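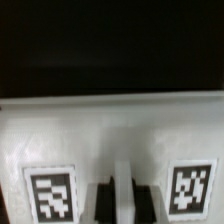
Jisadbridge, 4. Juni 2022

Zwischenbericht zum Arbeitspaket Passmarken und Plattenoberflächen, Vorhaben Treslow

1. Gegenstand

Der Bericht behandelt die Ausstattung der weißen Platten mit quadratischen Passmarken und den Stand der Oberflächenprüfung. Er schließt an den Bericht vom Februar an. Die dort beschriebene Auswahl der Trägerplatten ist abgeschlossen und wird nicht erneut dargestellt.

2. Ausführung der Platten

Verwendet werden helle, matte Platten mit glatter Sichtfläche und schmaler, waagerecht durchlaufender Kante am oberen Rand. Im Streiflicht ist auf der Fläche eine feine diagonale Riefung schwach erkennbar. Sie war in den Lieferbedingungen nicht ausgeschlossen und wird bis auf Weiteres hingenommen. Eine Nachbearbeitung würde die Reflexionseigenschaften verändern und die bisherigen Messreihen entwerten.

Die Marken sind im unteren Bereich der Fläche angebracht, je eine zur linken und zur rechten Seite. Für das linke Feld gilt das gestufte Muster aus weißen Blöcken in schwarzem Quadratrahmen. Der weiße Papierrand dieser Marke ist leicht unregelmäßig geschnitten, die Kontur wirkt stellenweise gewellt. Für die Auswertung ist allein der schwarze Rahmen maßgebend. Der Zuschnitt soll dennoch auf Schlagschere umgestellt werden, um den Mindestabstand zwischen Rahmen und Papierkante sicher einzuhalten.

3. Beleuchtung und Kontrast

Trotz der matten Ausführung treten Glanzstellen auf. Auf der linken Hälfte ist der betroffene Bereich breit, rechts fällt er kleiner aus. Dazwischen liegt ein diffuser grauer Schatten. Für die Lesbarkeit der Marken ist dieser Helligkeitsverlauf ungünstiger als eine insgesamt schwächere, aber gleichmäßige Beleuchtung. Der schwarze Hintergrund oberhalb der Plattenkante liefert eine scharfe Trennlinie und wird für die Bestimmung der Plattenlage beibehalten.

In der laufenden Messreihe wurden 2.188 Einzelablesungen erfasst und ausgewertet. Vorgesehen sind 3.000. Die Ausfälle verteilen sich ungleich und häufen sich bei flachem Lichteinfall. Eine Zuordnung zu einzelnen Markenmustern ist aus den vorliegenden Daten nicht ableitbar.

4. Abweichungen vom Arbeitsplan

Der Klebstoffvergleich am Standort Stirolside hat sich um sieben Wochen verschoben. Ursache war die verspätete Lieferung der zweiten Charge durch Kandasamy. Von den 16 Prüfplatten dieser Charge sind alle eingegangen, die Eingangsprüfung auf Ebenheit steht noch aus. Auswirkungen auf den Abschlusstermin des Arbeitspakets werden derzeit nicht erwartet, ein Puffer ist danach allerdings nicht mehr vorhanden.

5. Mittelverwendung

Die Ausgaben für Material liegen im bewilligten Rahmen. Bei den Druckkosten ist eine geringe Überschreitung absehbar, die aus der Position Kleingerät gedeckt werden soll. Um Zustimmung zur Umwidmung wird mit diesem Bericht gebeten. Reisemittel wurden im Berichtszeitraum nicht abgerufen.

6. Nächste Schritte

Eingangsprüfung der zweiten Charge, anschließend Beginn des Klebstoffvergleichs. Erprobung einer seitlich versetzten Leuchte mit Diffusor. Fortsetzung der Ablesungen bis zum vorgesehenen Umfang, getrennt nach Einfallswinkel. Die Prüfvorschrift wird um ein Grenzmaß für den Papierrand ergänzt und den Beteiligten vor der nächsten Druckfreigabe zugestellt.

Weitere Berichte
Treslow: Auswahl der Trägerplatten, Bericht Februar
Stirolside: Prüfplan Klebstoffvergleich
Treslow: Druckvorgaben für Passmarken, Fassung 2

Kontakt: Projektbüro Treslow, Jisadbridge | Alle Rechte vorbehalten | Nach oben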